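On the keeping of meeting minutes in a small organisation

Posted 7 January 2026

Readers of this blog will know that I served for over 10 years as secretary to various bodies, the last of them being the Hulia Allotment and Gardens Association. I handed over the post at the end of the season and have been asked by my successor, Ehsan Sandhu, to set down how the minutes were kept. I sent him a short note. The longer version follows, for anyone who finds themselves in the same position.

The minute book I inherited had been written by Oldřich Kopecký, whose handwriting was excellent and whose sense of proportion was not. A dispute over the height of a hedge at the Lacerda end of the site takes up four pages. The decision to renew the lease on the whole of the ground is given a single line, and the line does not state the term. When the lease came up again we had to write to the landlord to ask what we had agreed to.

From that I drew my first rule. A minute records what was decided, who is to carry it out and by what date. Discussion is recorded only where a later reader would be unable to understand the decision without it. I have been told that this makes for dull reading, and I accept the point.

The second matter is the numbering. Each minute should carry its own number and the numbers should run on from one meeting to the next without starting again each year. When I left we had reached minute 702. A member may then write "see minute 249" in a letter and everyone will arrive at the same paragraph. Minute 249, as it happens, concerns the water supply to the lower plots, and it has been cited more often than any other. The previous practice was to refer to "the spring meeting", of which there were sometimes 2 in the same year.

On names, I would advise restraint. The proposer and seconder of a motion should be named. Those who spoke against it need not be, unless they ask. I departed from this once, in the matter of the Drusis tap, and received a letter of complaint that was longer than the minute. The member concerned was right. I corrected the entry at the next meeting and have kept to the rule ever since.

Draft minutes should go out within a week. After a fortnight people remember what they meant to say and begin to send amendments to that effect. I used to write mine up the following morning from notes taken by hand, with the agenda beside me, and then leave them for a day before reading them again. Most errors I found were in dates and sums of money. I also found a good many adjectives, and took them out.

Corrections present a small difficulty. Once minutes have been approved they should not be altered, even where they are plainly wrong. The proper course is to record the correction as a fresh minute at the next meeting and to put a note of its number in the margin of the old one. Mr Sandhu has asked whether this still applies now that the minutes are kept on a computer. In my view it applies more strongly - a page of ink at least shows where it has been scratched out.

As to storage, the Association keeps one signed paper copy and one electronic copy. The paper is held in box files bought from Stilla, a stationer whose shop has since closed, and the labels have begun to lift. I would replace the labels before the boxes. The electronic copy should be saved under the date of the meeting, with the year first, so that the list falls into order without anyone having to arrange it.
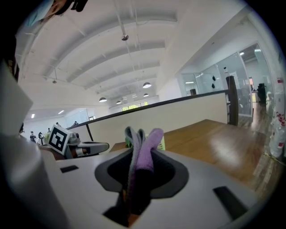
There remains the question of confidential items. These are few in an association of this kind, and mostly concern rent arrears. They should be minuted on a separate sheet, numbered in the same run as the rest, with the open minutes stating only that such an item was taken. The separate sheets go to the chair and secretary alone. Mr Sandhu now has the full set up to the last meeting I attended, apart from one for January, which I am still looking for.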